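Stindberg Shared Workshop: Bench Arm Build

Gallery category: Member Projects / Robotics / Simulation

The Stindberg Shared Workshop provides bench space, tools and storage to residents of Foststead and the nearby towns. The bench arm is a member build that began in April. Its purpose is to sort small household goods into crates on a perforated work surface.

The project is carried out in two parts. The mechanical work is done at the workshop on Salcedo Street, where the group has the use of one bench and 18 hours of machine time each month. The layout of the work surface is prepared on a computer, and every change is tried in the simulated workspace before any part is cut or drilled. Members may run the simulation at home and bring their results to the next build session.

The gallery presents the simulated workspace with the arm in position. Larger copies are held in the project folder, which members may request at the front desk.
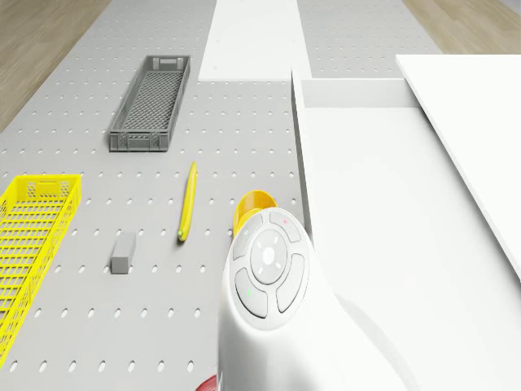
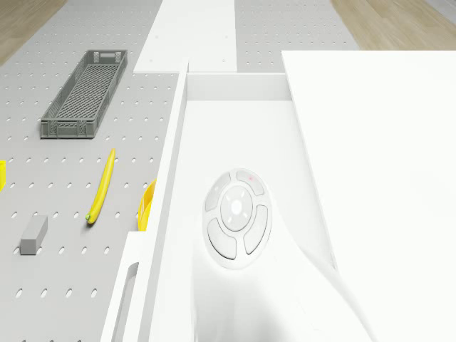

Both views show the perforated tabletop, with a banana and a small gray block set out near the gray crate. The round control pad can be seen on the white casing of the arm.

Next Stage of the Build

The layout will be tested through 123 trial runs with the crates in their present positions. Results will be recorded in the workshop log and compared with those of the earlier layout, which used a smaller surface.

Parts for the physical bench have been ordered from Rorkton Supply at a cost of $1,025, paid from the shared project fund. Members who wish to assist with assembly must hold a current bench safety card and should sign up at least 3 days in advance.

Last updated: 27/08/2023

Contact the Workshop | © Stindberg Shared Workshop | Back to top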